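Shape sorters are back in Rivmont, and I couldn't be happier! The toy library on Clegg Street put its new foam one out on Friday, and it's a chunky red thing with a star, an oval, a hexagon and more cut into the top.

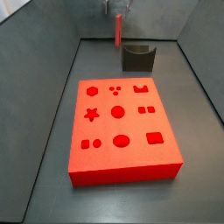
It came over from the Gesville branch, where they've had 700 toys on loan since April (we have 83, but we're catching up). 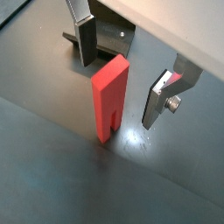 My favorite piece is the red one that stands on two little legs - it looks like a tiny doorway. I tried it in three different holes before I gave up and asked a kid.

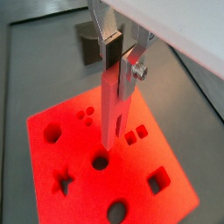 Gakska, the shop next door, is chipping in for more puzzles, and I've already put in a word for wooden trains.
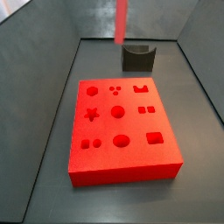
Loans run 31 days and you can renew at the desk. Doors open at 10 in the morning - bring your library card and a bag!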